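Progress report to the Bhardwaj Fund
Project: Likdale hand-work and robots
Reporting period: second, ending in April
Prepared by: Leire Garrido, project coordinator, Maltmont workshop

1. Summary of the period

In this period the main event was the open day in our Maltmont workshop, held on a Saturday. The fund asked us to show our work to people outside the field, and to the small companies in Likdale which do packing and light assembly by hand. We had planned for a modest number of guests and we received 600 over the day. The demonstrations started at 10 in the morning and the last one finished later than the program said, because the guests wished to stay and ask.

The other tasks of the period are on schedule, with one exception which I explain in section 4.

2. What was shown

We prepared 8 stations. At five of them the guests could only watch. At the other three they could take a hand-held gripper, do a simple task with it and then see on a screen what was recorded. The stations for watching were:

The sorting arm, which takes mixed parts from a tray and puts them in order.
The arm that folds small boxes, still slow.
The two-arm station, shown only in the afternoon.
The comparison of an old and a new gripper finger.
The replay station, where we played recordings from the first period and explained how we select them.

The two-arm station stopped two times with an error in the joint limits. We restarted it and continued. I mention it because several guests from the companies saw it and asked me how often this happens. I answered that in our tests before the open day it was once in a morning, and that we do not yet know the cause.

The hands-on stations were the most visited. The waiting line was long before lunch, so from noon we limited each turn to three minutes. This was a good decision and we should have made it earlier.

3. Recordings and numbers

At the end of the period the project has 2,285 recordings. Of these, 1,197 have been checked and accepted. The rest are waiting, or were refused for bad light, bad focus or an unfinished task. The recordings that guests made on the open day are kept apart and are not in these numbers. Each guest signed a consent form in advance, and we will decide with the fund whether these recordings can be used.

Checking takes more time than we wrote in the proposal. One person needs a full day for what we calculated as a half day. We now check in pairs for the difficult tasks — it costs more hours, but there are fewer disagreements to solve later.

4. Work with gloves

The exception to the schedule is the series with gloved hands. The companies told us already at our first meeting that their people wear knit gloves during most of the shift, and that recordings of bare hands alone would be of little use to them. Flat pieces are the hardest part of this series. The fingers cover a large portion of the piece, and a dark glove leaves few details for the software to follow.

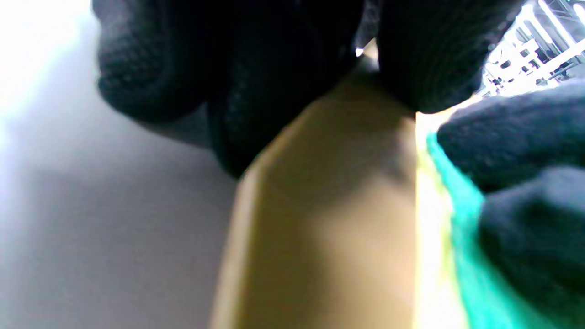
Farkance wrote to us after the open day that the glove work was the reason they came, and that they would prefer fewer tasks done well with gloves over a long list of tasks done with bare hands. They asked also whether we could include worn gloves, as a new pair gives a different grip from one that is a month old.

We find this request reasonable. It would mean to move two of the planned bare-hand tasks to the next period, and we ask the fund for its agreement. The budget does not change, except for a small amount for gloves, which we can take from the line for consumables.

5. Next steps

Find the cause of the joint limit error before any further public demonstration.
Complete the checking of the waiting recordings.
Start the worn-glove tasks, if the fund agrees.
Visit two companies in Likdale at their own work tables. The dates are not fixed.

The list of expenses and the empty consent form are sent separately. For questions on section 3 please write to me directly.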